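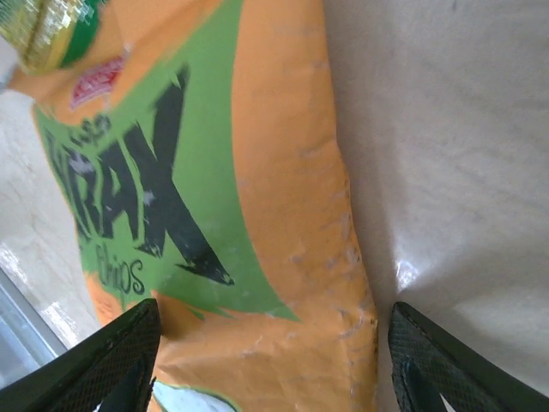

Storing Snack Bags in a Shallow Drawer

By Clementina Meireles — September
Print | E-mail | 5 comments

Lay chip bags flat, crimped seal toward the back. Stand nothing on them.

2 shares
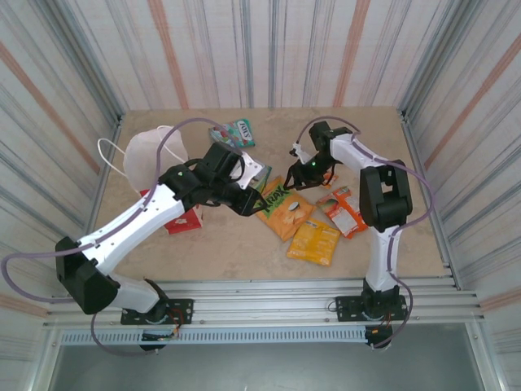

Boxes set the layout, so place them first. Square each one to a drawer wall. A candy box left at a tilt, like the FOX'S one, takes up more width than its short side. Bags go in last — largest at the bottom, folded edges down.

Print | E-mail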